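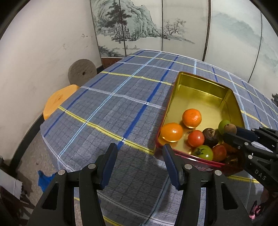 The second life of the biscuit tin

In my mother's house there was always a tin, and it was never for biscuits. Buttons, thread, the stamps she cut from envelopes, once a whole family of small screws. When I came to live in Bretham I was surprised to find that people here are the same. I have now visited a good many kitchens in this town and in almost every one a tin is doing some work that it was not made for.

The work I like best is fruit. A fruit bowl is round and open and looks well in the middle of a table, but it has one weakness. Everything rolls to the bottom and sits on top of everything else. You take the apple from the summit every day and the poor tomato underneath is forgotten until Friday, when it has become soup. A flat tin with low walls gives each thing its own piece of floor. You see what you have.

Mawuli Quaye has kept her fruit this way for as long as she has had her flat above Silidgate. Her tins are mostly rectangular, with rounded corners, red or green outside and gold inside. She says the gold is the reason she began. "I put an orange in it to carry it across the room and it looked like two oranges," she told me. The shiny bottom gives the colour back, and even a tired lemon looks rather grand. I tried it at home with a plain white dish beside it for comparison, and I must say she is right.

She does not sort very strictly. Oranges and tomatoes live together, the red ones and the green ones, with whatever small round things came from the market that week. I had read that tomatoes should be kept apart from certain fruits, and I asked her about this. She answered that in her kitchen nothing stays long enough to quarrel. Green tomatoes she puts in with the others on purpose and looks at them each morning. When one has turned, it goes into the pan with onion.

The tins come from the covered market at Jindale, where Ekow Laryea has a stall of household goods, the third on the left if you enter from the bus side. He told me he had 551 tins at the last count, which he did in June and does not wish to do again. Most are bought in boxes from house clearances. People pay a few pounds for an ordinary one. The dearest I saw on his table was marked at 159, an old tea tin with its lid and both hinges, and he did not seem in a hurry to sell it.

His advice for fruit is simple. Look at the corners first, for this is where rust begins. Run a dry cloth along the inside seam and see if it comes away brown. A scratch on the painted outside is no harm at all, but a scratch through the gold inside will grow, and then it is better to keep pencils in that one. He also prefers tins where the lid is lost. They are cheaper, and a lid on fruit is a bad idea in any case, as the air must move. Wash with warm water and a soft sponge, dry it the same minute, and never put it in the dishwasher. I did this once and I am still sorry.

Some people lay paper in the bottom. Mawuli does not, because it hides the shine, but she wipes the metal whenever she empties it. Tomatoes split without telling anyone, and the juice is sharp enough to leave a mark.

Then there is the question of what goes under the tin. Metal on bare wood makes a noise that I find unpleasant, and it can scratch. A cotton cloth solves both. Checks and plaids are very good for this purpose, for the stripes give the eye something straight to hold on to when the fruit is all circles. Blue is my own favourite with oranges – the two make each other stronger. Dogbe, the fabric shop behind the Jindale market, sells a washed plaid by the metre, and the owner says that some 3000 metres of it have gone out of her door over the years. She keeps the short ends in a basket by the till. I found one long enough for my small table and hemmed it in an evening, badly.

I bought a red tin from Ekow the same afternoon. It has a dent at the back and I paid less for it on that account. So far it has held oranges, two onions that did not belong there, and a great number of plums from my neighbour's tree. The lemons I still keep on the windowsill, from habit.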